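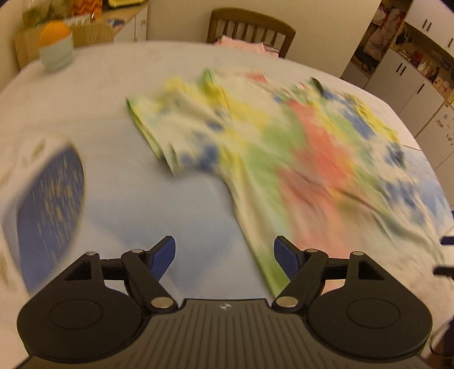 August, late morning. Warm, windows open, no wind. Did the clean laundry on the dining table, the bed being taken up with the suitcase. Started with the shirts. My method is unchanged: spread, flatten from the middle outwards, sleeves in, sides in, hem to collar. Target size is 30 cm by whatever the thickness turns out to be, to suit the Sendach drawer dividers.

The dividers have been in for 2 weeks and the spacing is still wrong. I set them for plain cotton shirts, and anything heavier jams when the drawer closes. 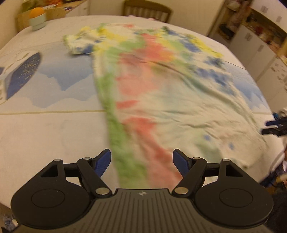 Order of work matters more than speed. If I begin with the small items the table fills up and there is no clear run left for a shirt laid lengthwise, so shirts go first and socks last. The tie-dye one took longest. With the green streak down one side and the red-pink down the middle, there is no plain area to judge a crease against, and I had to find the side seams by feel. The white shirts give no such trouble. Noted for next time: do the patterned ones by the window.

Amnuay Sangkhawat rang at 11 about the Montes ironing board, which he is selling. Legs sound, cover scorched, one foot missing. I said I would take it if a Tikard cover fits. He is going to measure the length at the widest point and at the nose. I asked for both figures in centimetres, as last time he gave me one of each.
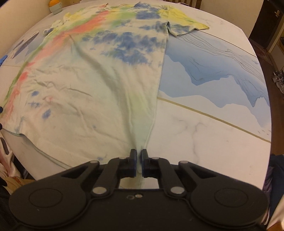

A new cover would cost less than a new board in any case, and the foot can be replaced with a rubber stop from the odds tin. I have 4 of those, all the same diameter.

Back to the folding after the call. I tried hanging part of the wash from the airer again last night and the shoulders came out with peg marks, so pegs go at the hem from now on.
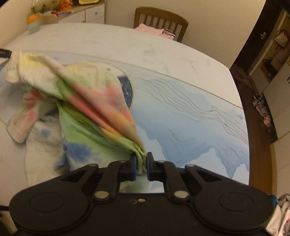

Chairs need clearing before the evening meal. I keep using them as overflow, and it only moves the heap from one surface to another. The pink thing with the dark trim is still over the seat of the wooden one and wants a hanger, as it will not hold a fold. Rail in the storage area is close to full. Will take out the winter coats and put them in the Endance bags under the bed, flat, zips upwards.

To do: reset the dividers, find the tape measure, buy pegs.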